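Gerncombe Test Site, Cell 2
Post-Fault Inspection Checklist, Arm and Parallel Gripper
Date: 18 June 2019
Inspector: Oda Sjöberg
Reason for inspection: protective stop during a cabinet-opening run, arm came to rest too close to a side wall
Cycle counter at stop: 3,753
Fault log entry: 69

Entries are marked OK, ACTION or FAIL. Comments go under the item they belong to. Anything marked FAIL has to be closed before the cell goes back to automatic.

1. Isolation and access

1.1 Main isolator locked off before entry: OK
1.2 Air supply vented, gauge at zero: OK
1.3 Gate interlock drops the drives when opened: OK
Tested at the gate before lockout. The drives dropped out each time.
1.4 Emergency stops, pendant and gate post: ACTION
Both work. The one on the gate post needs a hard push and the collar is loose. Tighten or replace.
1.5 Floor inside the fence clear: OK

2. Arm

2.1 Covers and fasteners: OK
2.2 Joint brakes hold with drives off: OK
2.3 Unusual noise at slow jog: OK
Wrist was jogged through its full range at the lowest speed. No grinding and no change in sound at the ends.
2.4 Home position matches the reference marks: FAIL
Base joint is off its mark. The other joints line up. See section 5.
2.5 Cable dress pack: ACTION
Scuffed at the second clamp. No conductor showing. Forsberg to supply a new sleeve at the next visit.

3. Gripper

3.1 Housing cracks or loose screws: OK
3.2 Fingers parallel through full travel: OK
3.3 Pads seated and flat: OK
Pads were pulled, wiped and refitted. No cuts on the contact faces. They are due for change at the September service and can wait until then.
3.4 Opens fully on loss of signal: see comment
It does open, and that is how the Wodine controller is set up. For the cabinet task this is acceptable. If the cell is ever used for carrying parts, the setting has to be reviewed first.
3.5 Finger position sensor: OK

4. Work area and approach path

4.1 Approach to cabinet handle free of obstacles: FAIL
The planned path runs from the rest position across to the cabinet with the gripper open. With the base offset wrong, the whole path swings over to the right, toward the stone-faced wall. The planner still believed it had room. It was working from the cell model, and in the model the arm was where it was supposed to be.

The same run was repeated in simulation with the wrong offset loaded, and the result agrees with the log. The gripper goes in open and empty and ends up very near the wall.
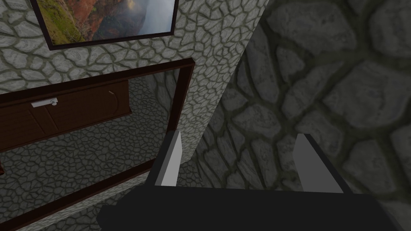 Clearance on that side was never given its own limit. The speed limit near the cabinet is set by distance to the handle, so an arm that misses the handle can be next to the wall and still moving at travel speed. The stop came from the force monitor on the wrist. It should not be the first thing to catch an error of this kind.

4.2 Wall added as a keep-out zone: FAIL
Not present in the active safety configuration. It was in the older one and was dropped when the Tesix software was updated.
4.3 Cabinet fixing: OK
Tried by hand, no movement.
4.4 Marks or damage on the wall: OK
None found. No contact mark on the gripper either.

5. Controller and software

5.1 Active configuration matches the signed copy: FAIL
Base offset and keep-out zones both differ. The update loaded factory values and gave a single warning line, which was cleared along with the usual startup messages.
5.2 Backup available and readable: OK
5.3 Force limit setting: OK
5.4 Log complete for the period of the fault: ACTION
The log keeps 2,000 lines and then overwrites. The startup portion was nearly lost. Raise the limit or copy the log off at the end of each shift.

6. Before return to automatic

Restore the signed configuration and check the base joint against its mark.
Put the wall keep-out zone back and prove it by jogging toward the wall at low speed with a second person on the pendant stop.
Add a reduced speed zone along the wall that does not depend on the handle position.
Run the full cabinet sequence in simulation, then in manual at low speed, then in automatic with the gate closed.
Startup warnings to be read and initialed by the operator. Clearing them in bulk is not allowed on this cell.

General comments

The hardware is in fair condition and nothing found in sections 2 and 3 would have caused the stop. The base joint reading in 2.4 follows from the offset in 5.1, so I do not expect to find a mechanical fault there, but the mark must be checked again after the restore. If it is still off, call Forsberg and leave the cell locked.

Status: cell locked off, manual mode only after items 4.2 and 5.1 are closed.
Signed: O. Sjöberg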